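Small items on shared tables: storage notes for the ground floor

Clelo Building Services, Occupants' Newsletter, November 2023

The white tables in the Ngcobo wing were put together in August, when the partition came out and the floor was relaid. Since then they have been used by whoever needs a flat surface, and the same small objects keep turning up on them at the end of the day: pens, drinking water, fruit, and the odd cable tie or hex key. This item sets out which container each of these should go in, how the containers should be placed, and how the tables should be cleaned. It replaces the sheet that was taped inside the stationery cupboard, which may now be thrown away.

Table layout

The tables are used in pairs, one pushed up against the other along the long edge. The joint between them should be closed by hand and then checked with a sheet of paper. If the paper drops in, the feet need adjusting, and each foot turns by hand when the weight is taken off it. A gap collects crumbs and pencil lead, and a step in height will tip anything narrow that is slid across it. Pens roll along the seam and stop where it is widest, so a pen found in the joint usually marks the place that needs attention.

Containers go in a row towards the back of the front table. The strip in front of them is the working area and should be left clear when the table is not in use. The rear table is for papers and anything larger than a shoebox. Containers should not straddle the joint.

Pens

The holder is the black square type, tall enough to keep a normal ballpoint upright. Retractable pens should be clicked shut before they go in and should stand with the writing end down. This keeps the ink against the ball and prevents marks on fingers when someone reaches for a pen without looking. Capped pens may go in either way up, but highlighters should lie flat, as the wick drains towards one end if they are stood up for several weeks. Highlighters therefore belong in the basket.

Pens with a metal barrel are heavier at one end than the plastic kind and can tip a lightly loaded holder if they are all dropped in on the same side. Spread them between the corners. A holder that has been filled to the point where the pens no longer move freely should be thinned out, starting with any that do not write after a short scribble on scrap paper. Refills for the metal-barrelled pens are kept in the stationery cupboard, in the drawer marked Bikden. Unscrew the barrel over a sheet of paper. The spring is short and the same colour as the trim, and it is not stocked separately.

Fruit

The glass bowl with the wavy rim is for whole fruit only. It should not hold more than a single layer. Pears bruise at the neck when they are stacked, and the damage is not visible until the following day. A pear left at room temperature ripens from the inside outwards, so the test is gentle pressure next to the stem; by the time the wide part gives, the core is past eating. Bananas should be kept away from the bowl unless the intention is to ripen everything else in it.

Wash the bowl by hand in warm water with ordinary washing-up liquid. The folds in the rim hold soap film and need a soft brush. Dry it fully before fruit goes back in. It should be lifted from underneath with both hands, not by the rim, where the glass is at its thinnest.
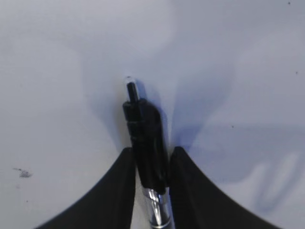
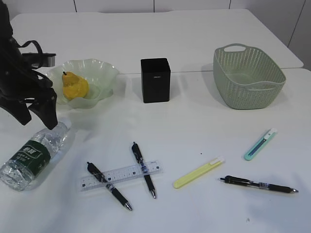
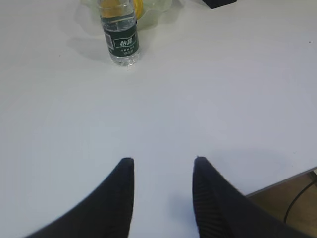

Drinking water

Water bottles should be stored upright, with the label facing the front of the table, and should be placed where a sleeve will not catch them. A thin plastic bottle laid on its side will roll on a level surface if the label has a raised edge, and the cap seal is not designed to carry the weight of the water for long periods once it has been opened. If a bottle is found lying down, check that the cap is tight before standing it up.

Opened bottles should carry initials in marker on the cap. The label is a poor place to write, as marker rubs off the printed film and the barcode is sometimes needed when a case is queried with the supplier. Unmarked opened bottles are emptied and recycled when the tables are wiped down. Caps stay on when the bottle goes into the recycling bin, and the bottle should be pressed flat first.

Please do not keep water next to the pen holder. The holder has no drain, and a spill into it is often missed until the pens come out discoloured at the base.

Baskets

The sage-green plastic baskets have perforated sides and are suited to mixed dry items: tape, highlighters, sticky notes, charging leads. Anything thinner than a pencil may work its way out through the holes when the basket is carried, so paper clips and hex keys should be put in a lidded tin first and the tin placed in the basket. The corners are rounded and the baskets nest, but they should not be nested while damp – the holes trap water between the walls and leave a grey mark that has to be scrubbed out.

The basket is the right-hand container in the row. It is the one moved most often and is easier to lift clear from the end than from the middle.

Cleaning the surface

The white tops show ballpoint, tea and cable marks more readily than the grey tops they replaced. The order of work is as follows. Move the containers to the rear table. Wipe the front table dry to remove grit. Wipe again with a damp microfibre cloth, working from the seam outwards. Dry with a second cloth. Return the containers to the row, then repeat on the rear table.

Ballpoint that does not lift with water may be treated with a little surgical spirit on cotton wool, applied to the mark only and wiped off within a few seconds. Cream cleaners and melamine sponges should not be used. Both take the sheen off the surface, and the dull patch then picks up dirt faster than the area next to it. Black rubber marks from feet and cable sleeves come away with a white pencil eraser.

Cloths are washed at 58 degrees without fabric softener, which coats the fibres and leaves smears. Each cloth is retired after six months or when the edge stitching fails.

Stock and replacements

The current stock of small containers was bought through Kutosis in a single order. The stationery line for the whole site ran to almost 4000 items over the past year, and most of the repeat purchases were pens. Requests for more will be met from the cupboard first. Before asking for a replacement holder or basket, please look on the shelf under the ground-floor print area, where containers from the old layout have been put.

Glass bowls are not a stock item. If one is chipped, take it out of use straight away, wrap it in newspaper and hand it in at the Clelo desk. It should not go in the glass recycling, which accepts bottles and jars only.

Requests for containers should state the table pair, the type wanted and what it will hold. Forms received before the 5th are included in that month's order, and later ones are held over to the next. The form is on the shelf by the Clelo desk, and a spare copy is kept in the stationery cupboard behind the envelopes.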